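Wincombe Swap & Repair list
Subject: Re: sorting the hair things before the May stall

On Tuesday Nawal Erraji wrote:

> Hi everyone, I've been reading up on the hair accessories, which as
> you know are the part of the stall that always ends up as one big
> knot by lunchtime. The Burbridge group sorts theirs by colour, in
> trays, and they say it looks fantastic and people buy more. I'd like
> us to try it. We have 282 pieces in the tub at my place. I also think
> we should do away with the 40 cent bin and put everything at a dollar,
> seeing as it's all been cleaned. Could someone have a go at a trial
> sort and tell us how it went?
>
> Nawal

Nawal, all,

I had a go. I took a handful out of the tub, put a grey cloth over the table at home and tried to be fair to the idea. I'm not convinced.

My trouble with colour is that it suits a shop with forty of the same clip in forty shades. Ours come out of people's bathroom drawers. Half the tub is black or brown, so you'd have one enormous dark tray and a few sad little bright ones. And what colour is a thing with every colour on it? I had a black claw clip with rainbow rhinestones down both edges and I moved it three times before giving up. It's a black clip if you look at the teeth and a rainbow clip if you're seven years old, and the seven-year-olds are who we sell to.

Burbridge may well sell more than we do. They're also next to the bakery. I'd want to hear what they sold before the trays and after the trays, and I've asked Edvin Nordin twice and got "heaps" both times.

What I'd do is sort by what the thing does, because that's what people ask for at the table. "Have you got any of the big claw ones?" I've never once been asked for something orange.
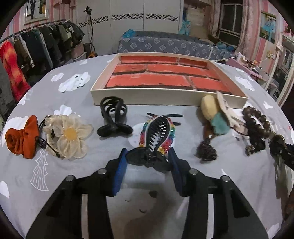

1. Claw clips

Plain and fancy together. The plain black one and the rhinestone one do the same job, and anyone who wants sparkle will find it without our help. Open and shut each one before it goes out. If the spring is weak it goes to Mircea Bălan's repair box, and if Mircea can't fix it, it goes in the rubbish. We should not be selling clips that let go halfway down the street.

2. Scrunchies and fabric ties

The rust-orange scrunchie would go here. Check the elastic by pulling it. Please don't wash them again, they've been through the machine once and they come out looking chewed if you keep at it.

3. Elastics with something attached

Flowers, beads, bows. The cream flower tie is the sort of thing I mean, and so is the loop of brown beads with the gathered black bit on it. These are the ones that tangle, along with the thin knotted elastics that turn up under everything. I'd lay them flat in one layer and leave the lid off. Stacking them is how we got the knot.

4. Novelties

Plush things, ears, anything with yarn hanging off it. I had one with a fuzzy yellow piece, a teal piece and something like an ear, and I still couldn't tell you what animal it's meant to be. Small tray, front of the table, child height.

As for the dollar, I'm against it. The 40 cent bin is where kids spend their own money. I did 17 pieces in the time it took to drink a cup of tea, so the full tub is one evening for two people. I can do it if someone will sit with me.

Happy to be proved wrong on the colours. If somebody wants to run one tray that way beside mine and write down what sells out of each, I'll read the numbers.

Lorraine Hulme

---

Comments (3)

Shabnam Shaikh: I'll sit with you. Can we do it at mine though, my table is longer. I vote for keeping the 40 cent bin as well.

Edvin Nordin: I did say heaps and I stand by heaps. The trays sit right at the front now, so I suppose it could be that and have nothing to do with colour. I'll see if we kept the sheets.

Nawal Erraji: Fair enough about the rainbow one. I'd still like my colour tray, so put me down for it, and I'll keep a tally. Lorraine, do you want the tub dropped off or will you come by after five?

Last updated: May

Contact the list owner | © Wincombe Swap & Repair | Back to top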